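FOR RELEASE: 5 Mar 2024

Kinby opens its Open Shelf room in Irnwood, and you're invited to come rearrange it

IRNWOOD — Hi, it's us at Kinby, and we've been dying to tell you about this one. We're the little home-organizing company that runs the tidy-up classes over on the Trernier side of town, and for a long time now people have been leaving our classes with the same question: can I try it before I do it at home? Well, now you can! Our new Open Shelf room is up and running, and it's the least fancy thing we've ever put our name on, which I mean as high praise.

I'm writing this release myself, so forgive me if it rambles a bit. The idea came to me in December, when I was sitting on my own living room floor with a heap of stuffed animals on one side and a stack of books on the other and no clue which should go where. I do this for a living! I must have moved that pile four or five times. And it hit me that in our classes we talk and talk about shelves, and draw them on the whiteboard, and then send folks home to do the hard part alone. Moving stuff is the whole job. You have to pick the thing up and put it somewhere and stand back and decide you hate it.

So we set up a room for just that. It has open wire shelving, the plain black kind you can see straight through, and a whole lot of ordinary household stuff to put on it. We went back and forth on the shelving for weeks (I wanted something prettier and lost), and I've come around completely. On open wire you can see what you own from every side, and a crowded shelf looks crowded right away. There's no door to shut on it.

As for the stuff, we wanted it to feel like a real home, so we asked past class members to send us the things they never know what to do with. We ended up with 140 donated items. Toys, cloths, boxes, cushions, baskets, magazines, books, you name it. There's a dotted basket with black handles that I have tried to buy from my own company and been told no.

Open wire shelves and soft things at the Open Shelf room, Irnwood.

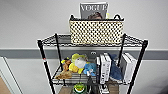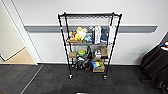
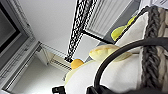
Sessions are small. We take up to seven people at a time, and you get the room for 90 minutes. One of us on the Kinby team is there to help, though I'll be straight with you, a lot of what we do is hand you things and keep our opinions to ourselves until you ask. You start with whatever the last group left behind. We don't reset the room between sessions, and that was a big argument too, but I'm glad we stuck with it. Your own house never gets reset before you tidy it, so why should this one?

If you like a bit of direction, we have a set of 12 prompt cards you can draw from. A few of my favorites:

Leave one shelf with nothing on it and see how long you can stand it.

Put everything a small child would want where a small child can reach it.

Find a home for the cushions that isn't the couch.

Pick one basket and decide what it's for. Then stick to that.

Fold the cloths, or hang them over the edge. Try both and see which one you'd keep up with.

The cushion card is the one that gets people talking. Soft stuff is so hard to store! It slides, it slumps, it takes up twice the room you planned for, and then somebody sets a plush toy on top and the whole pile starts to lean. We've had test groups spend half their time on cushions alone. One group gave up, piled them all together with the little toys on top and called it a reading corner, and you know what, I'd sit there.

Books next to stuffed toys was the other big surprise for me. I'd always kept them apart, but the toys can lean on the books and the books can lean on the toys, and in a kid's room they get used together anyway. I've since done it at home with my own December pile and it has held up fine — so there's my four-or-five-tries problem solved.

The shelving setup was put together with help from our friends at Marulanda, the secondhand home goods shop. They also take the items we rotate out, so if you fall in love with something, ask us and we'll tell you when it's headed over there.

The nuts and bolts: sessions are $5 a person, and kids under 12 come free with a grown-up. Families are very welcome, and so are roommates, couples who disagree about clutter, and anybody who wants a quiet hour and a half moving things from one shelf to another. Please bring socks if you'd like to take your shoes off. You don't need to bring anything from home, but you can bring one tricky item if you want the group's help with it. One, please! We learned that the hard way in testing, when a person showed up with a carload.

You can book at the front desk of our Trernier classroom or through the Kinby newsletter. Press folks who'd like to come by and try a session are welcome any time we're open, and I'll save you a prompt card. Just drop a note to the Kinby office first so we can hold you a spot.

About Kinby

Kinby teaches simple home organizing classes for regular households in and near Irnwood. We don't sell bins.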